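Wednesday, 7.40 a.m.
By our automation correspondent

I have been driving a robot round a kitchen that doesn't exist, and I am terrible at it.

The kitchen lives on a server belonging to Prinov, a small outfit above a tile shop, and the robot lives there too. I got in before eight because the good chair goes early, and by the time the kettle had boiled I had a headset on, a controller in each hand and a pair of grippers that did more or less what my hands did, only later and with less sense. My job for the day was to give examples. You do a task, the computer records every twitch of it, and somewhere down the line a learning system chews through the lot and tries to work out what you were up to.

That's the whole trade, really. People have been writing about robots that learn for years now and the bit that gets left out is how much of it comes down to someone in a jumper doing the same small thing over and over before lunch. Prinov's current batch is called Ulby (after a village one of them grew up near, I was told, though two people claimed it) and when I arrived it stood at 517 finished examples. They want 646 before they train on it again. I asked why 646 and got a shrug and a spreadsheet. It's what the spreadsheet says.

Each go is called an episode, which made me feel rather grand. An episode starts when you press the pedal under the desk and ends when you press it again. In between you've got a line of plain instruction at the top of your screen, something like "open the gripper and close it round the upright bar", and you do that and you try not to do anything else. No scratching your nose! The arm will scratch its nose too, or the place where its nose would be, and that goes into the record along with everything else.

I got the bar on my first go, or thought I had. I'd come in from too low and a bit to one side, and when I squeezed, the whole gripper skated past it. The second go I squeezed too early. By the fifth or sixth I'd got the knack of sliding the fingers up on either side and then stopping, just stopping, and having a look before closing.

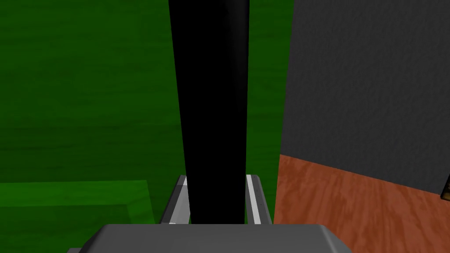 The stopping matters more than I'd have guessed. The woman training me was very keen on it. If you rush the last little bit, she said, the machine learns to rush the last little bit, and it hasn't got your eyes or your common sense to save it. So you go in, you pause, you check there's a gap on both sides, and then you close. She wanted the pause to be short as well, mind you, because if you dither for ages the machine learns to dither. There was an early batch where one of the operators had a habit of stopping to think with the arm stuck out in mid-air, and the robot they trained on it would drift up to things and hang there like a man who's forgotten why he came upstairs.

They keep those, by the way. The bad ones. Not in the main pile, but in a folder off to the side, and every so often somebody goes through it to see whether a failure is useful. A grab that slips and then gets sorted out is worth having, as it shows the system how to recover. A grab that slips and is followed by the operator swearing and hitting the pedal is not. I supplied plenty of the second kind.

Why bother with a pretend kitchen at all? Money, mostly, and breakages. Prinov has a real arm as well, in a room at the back, and a morning on that costs them a good deal more than a morning of me in a headset. In the simulator you can put everything back with one key. You can change the colours, too, and they do it all the time, which explains the slightly mad decorating. The rooms get their surfaces dealt out like a hand of cards, so you'll get green wood grain in one place and a maroon band across another, and you stop noticing after an hour. The thinking is that if the system has only ever seen a cream kitchen it will go to pieces in a blue one. I can't say I'd blame it.

After the tea break we moved on to what they call the look-rounds. The robot here has two arms and views of its own from up on the body, and for these you aren't picking anything up. You're getting the grippers somewhere sensible, in sight and out of trouble, ready for whatever the next instruction turns out to be. It sounds like nothing. It is surprisingly hard to do the same way twice! My right hand kept wandering off in front of my left, and because I'm right-handed I'd leave it there, and then the view was half full of knuckle.
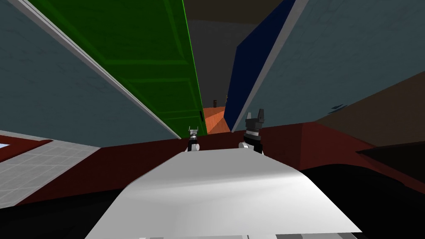
Both grippers up, with the green and navy panels leaning in on either side of the gap.

The tilt takes getting used to as well. Things that are perfectly upright in your head lean in at you like buildings in a dream, and for the first half hour I was leaning in my chair to match. My neck was sore by eleven. One of the regulars told me he shuts his eyes between episodes and counts to ten, and that helped a bit. He also told me to eat something salty, which I did, and I've no idea if that was to do with the headset or if he just wanted company going to the shop.

I should say what a day's work looks like when you aren't a journalist getting in the way. A decent operator gets through a steady run in the morning, has a proper lunch, and then spends part of the afternoon going back over what's been recorded. That checking is duller than the driving and, I suspect, worth more. You play each episode back, you read the instruction, and you decide whether a stranger would agree that the one matches the other. If it says "left gripper" and you used the right, it goes. If the label says the arm reached for something and it plainly never got near, it goes, or somebody rewrites the label.

Labels cause more rows than anything else in the building. Is it a panel or a door? Is the thing at the far end a post or a leg of something? A firm called Besow, who buy some of these sets, send back long notes about wording, and there's a printed page of them taped by the sink. "Near" and "next to" had been underlined in three colours of pen. I laughed, and then I spent ten minutes of my own afternoon unable to decide whether a gripper was "beside" a counter or "in front of" it. 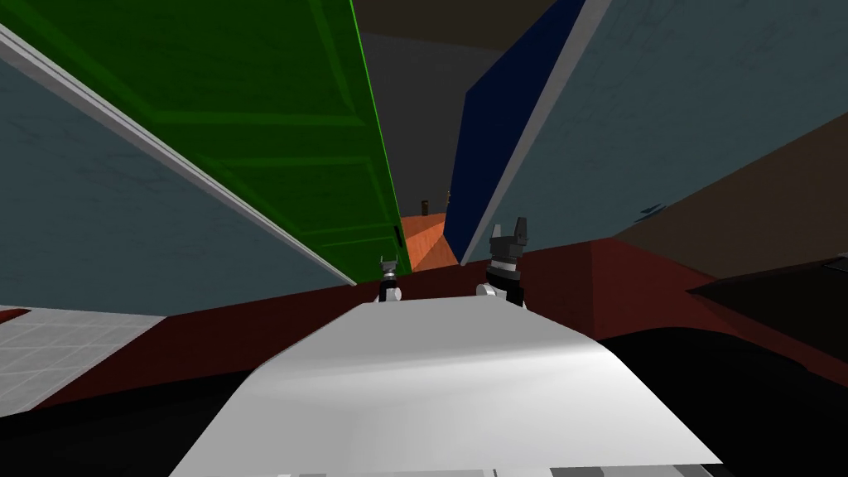 What slowed me down most in the checking was how alike the episodes are. You watch one and then you watch another and you'd swear you'd pressed the wrong button. They want that, up to a point. They want the same job done with small differences, an arm a touch higher, the body a touch further round, so the system can learn which differences count. But there's a point where you're only feeding it the same dinner again, and someone has to decide where that is. At Prinov it's done by eye at the moment. They've got a script that is supposed to do it, called Szekeres for reasons lost to time, and on the day I was there it had flagged 3 of my efforts as duplicates. I'd done them an hour apart. I took that as the nearest thing to praise I was going to get.

I asked everybody the obvious question, whether all this ends up as a robot that can potter about in your kitchen and put the pans away. The answers were cheerful and vague. The woman training me thinks the grasping will come along nicely and the getting-about will be the headache. The man with the salty snacks thinks the other way round. What they agree on is that more examples help until they don't, and that when they stop helping it's usually the examples that want looking at. Someone has been lazy with the pause, or everyone's right-handed, or all the handles have been on the same side for a month.

The right-handed business has stuck with me. They did go and look, after an early version kept favouring one arm for no reason anyone could see, and sure enough it had been copying the room. Now there's a rota, and on some mornings you lead with your left whether you like it or not. I had a turn at that just before I packed up. It was like trying to butter toast with a spade - slow, daft, and quite funny for whoever's watching - and I was told to keep every one of them that reached the end, wobbles and all.

I got 2 through. They're in the Ulby batch now, and I had to take the headset off and sit on the stairs for a while before I trusted myself on a bike.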